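# Zullach Pair: two-gripper kit for cloth handling

The Zullach Pair is a set of two powered grippers for shops that want to automate the handling of soft goods and have already discovered that soft goods don't want to be handled. It picks up, folds, straightens and lets go. The letting go took us longest.

## What you're buying

- Two grippers, left and right
- Mounting plates for the Jernard arm (other arms: ask first, drill later)
- Control box and cables
- One set of spare finger pads, which you will use

Each gripper opens to 60 mm and runs for over 800 hours between pad changes on ordinary cotton. On denim it's less. On anything with sequins, please call us before you order, and again before you switch it on.

## Planning your budget

The grippers are the part everyone remembers to price. Leave room for a table, a cover for the table, and a pile of fabric you don't mind seeing folded badly for the first week or so. Buyers moving up from our older Sqalli kit can keep their control box. They can't keep the cables, and we're sorry about that, though not sorry enough to change the plug.

Setup takes 7 working days if the arms are already bolted down. If they're still in crates, add the time it takes to find whoever has the key to the loading dock. 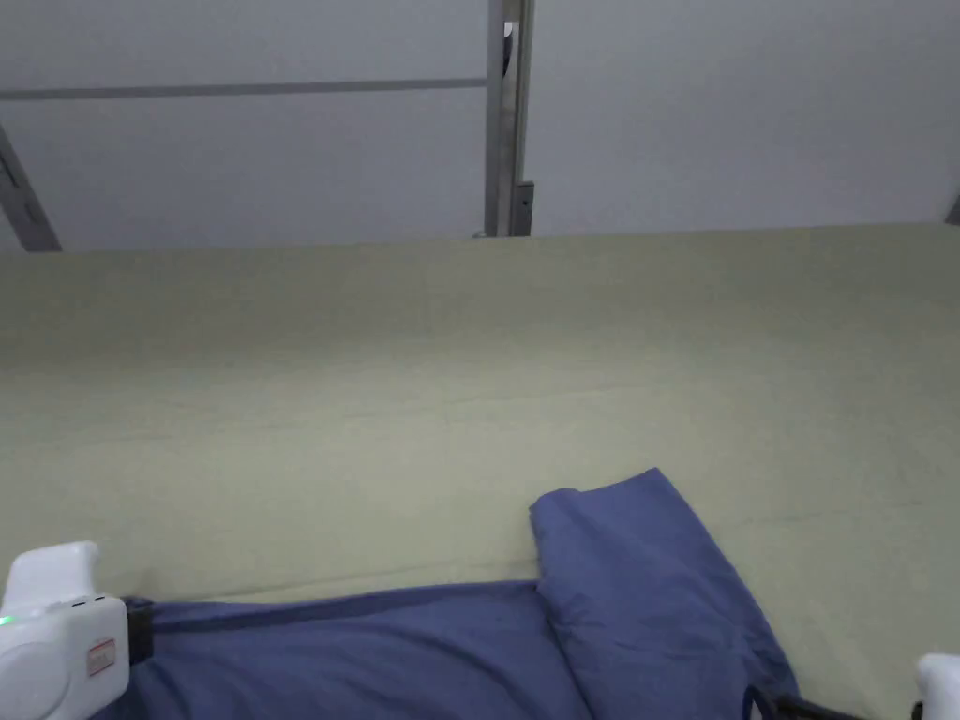 Cloth color matters more than you'd think. Pick a table cover that stands apart from whatever you're folding, and keep it plain. Stripes make the software hopeful in the wrong places. Wrinkles in the cover are fine up to a point, and your people will find that point without our help.

## Ordering

Lead time is 17 weeks from deposit. Orders placed in July ship later, as the Clonduria workshop closes for part of the summer and reopens when it feels ready. Spare pads ship from stock. Training is quoted separately and includes lunch only if you provide it.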